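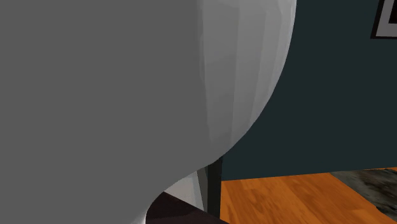 Is it worth paying for simulated demonstrations, or should we record our own?

Posted by tillerman_k, 11 Sep 2024

We have one arm on a bench and a job that sounds simple: pick small household things up and put them where they belong. The training set so far is 72 demonstrations, all done by hand with a person steering the real arm. It took most of January and everyone who helped is sick of it.

Now a supplier called Wandar wants to sell us a pack of simulated ones. Their line is that 100 of theirs will do more for us than another month of ours, and that the policy "won't know the difference". I have heard that sort of thing before about other products. The sample they sent looks tidy enough, but tidy is what worries me. Our bench is a mess, the light changes all day and the wrist camera picks up fingerprints.

Has anyone here trained on a mix and then run it on a real arm? I don't mean a score from inside the simulator. I mean did it pick the thing up. I'd also like to know what to ask the supplier before we hand over any money, as their leaflet is all adjectives.

Valquíria Sales

I've done this, with mixed results, and I'd be careful.

We bought a pack for a project called Irnisgate. Success in the simulator was lovely. On the real arm it was poor for anything soft and passable for anything stiff. Boxes and blocks carried over quite well. Cloth, paper and bags did not. I don't believe anyone who says otherwise until they show me the arm doing it, uncut, with a stranger choosing the objects.
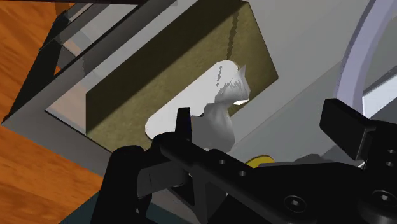
Soft things are where I would press the supplier hardest. A renderer can give you a nice picture of a soft object and still know nothing of how it gives way when you pinch it. Take the tissue sticking up out of the slot in that olive box, with the black fingertip just under it. The folds are shaded well enough, and I'd happily train a detector to find a tissue from views like it. Whether the thing bends, slips or tears when the fingers close is a matter for the physics underneath, and you can't judge that from a still. Ask whether the tissue is a solid shape with a paper colour on it. If it is, every pull your policy learns from will be a pull on something stiff, and it will go at real tissues in the same way.

Other things I would ask for, in writing:

Who or what produced the motions. A person steering inside the simulator pauses and corrects. A script goes straight there every time, and your policy won't have seen a recovery.

Whether failed attempts were thrown away, and whether you can have them. We got ours only after complaining.

How much changes between one demonstration and the next. In our pack the wall colour changed a great deal and the grip hardly at all. It made the set look bigger than it was.

Which gripper was modelled, and what the joint limits were. Ours had fingers that opened wider than the real ones.

Then hold back 30 of your own 72 and never train on them. Train once without the bought pack and once with it, and check both against the ones you held back. After that put both on the arm, same objects, same person resetting the bench. If the supplier won't lend you enough of a sample to try this, I would take that as my answer.

Kashyap

Just mix them, it's fine. We did 2 parts sim to one part real and it worked. Check your camera angles match or you'll be sorry.

Reply from tillerman_k

Worked on what, though? Was anything soft in the set? And had you run it on real only first, so you knew what the sim part was adding?

Reply from Kashyap

Mugs mostly. No we didn't do a real only run, there wasn't time.

oddjob_atomum

I partly agree with Valquíria but I think she's a bit hard on the stuff. I use the Atomum sets and wouldn't trust them for grasping either. For the reaching part, getting the hand to the right side of an object without clouting the table, they saved me a lot of dull recording. I keep the last bit of each motion real and let the simulated ones cover the approach.

Look at what the cameras see as well. In some of my sim views the arm itself blocks nearly everything, and there's not much to learn from a big grey link. A real side camera has the same trouble if you mount it badly, so I don't blame the simulator for it, but I wouldn't pay full price for frames like that. Ask for every camera view in full, including the dull ones, and go through them yourself before you sign.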